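Fedby Facilities Desk
Ticket 200-51
Subject: Takeaway drinks packing, lids going astray
Raised by: Undley counter
Priority: Low (raised to Medium by requester, lowered again by desk)
Status: Closed

Opened June 1, 2024

Problem as reported

Drinks orders are leaving the Undley counter without the right lids. Sometimes there are too few, sometimes the customer gets a lid and no cup to put under it, and one office on the Griltatico side has been sent straws with a soup. Requester asks whether the lids are "a faulty batch". Requester would also like new bags.

Desk reply 1

Thanks for the ticket. Please confirm the following before we order anything:

Which lids are you using? The black ones from Guerreiro come in 2 sizes, which differ by the thickness of a fingernail and are sold in identical sleeves. Somebody at Guerreiro must have thought this was a good idea.
Are the carriers going into the bag before or after the cups?
Where are the straws kept?

Requester reply

Lids are black. Carriers go in "whenever". Straws are in the cupboard, under the napkins, behind the other napkins.

Desk reply 2

We are beginning to form a theory. Please try these and report back:

Put one lid of each size on an empty cup and press round the rim with a thumb. The right one clicks. The wrong one also clicks, then comes off when you lift it.
Mark the sleeves with a pen. Large letters.
Move the straws out of the cupboard.

Requester reply

Found both sizes mixed in the same sleeve. Sleeve now marked. The pen has gone missing, so the other sleeve is marked in pencil. Straws are in a cup on the back of the table and people keep remarking on how handy that is, as if it had been their own idea.

Still getting bags with the wrong number of lids. Yesterday we had 3 go out with a spare rattling about in the bottom. Still no new bags, by the way.

Desk reply 3

The bags are not the fault. They are white paper, they have rope handles and they stand up by themselves, which is more than can be said for the last lot. The spare lids are getting in because people drop them into the bag first and then lose count under the carrier. Suggested order of work:

1. Open the bag fully and look inside before anything goes in. If there is already a lid in there, it belongs to somebody else's order — take it out.

2. Lay the carrier flat beside the bag and put the lids for this order on the table in front of it, where they can be seen.
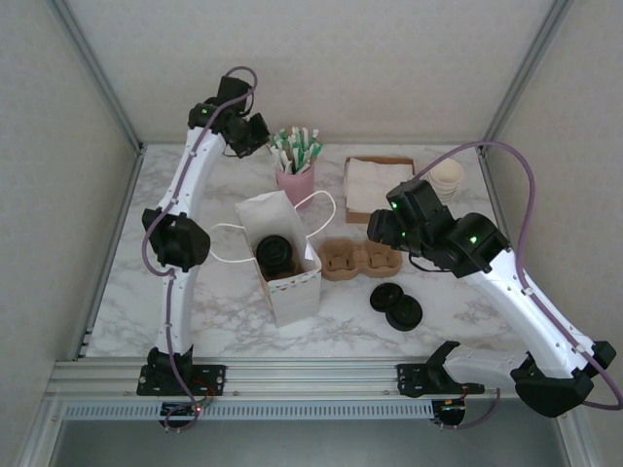 3. Fill the cups, fit the lids, press all the way round, and only then seat them in the carrier.

4. Lower the carrier into the bag level. Tilting it to get past the handles is how we came to have the May carpet ticket.

5. Straws last, down the side. None with soup.

Requester reply

Done it this way for about a week. No complaints, apart from one person who misses the spare lids. Please can we have new bags.

Resolution

Mixed lid sizes separated, packing order changed, straws moved. Request for new bags declined and passed to Stores, who will also decline it. Pencil sleeve to be redone when the pen turns up.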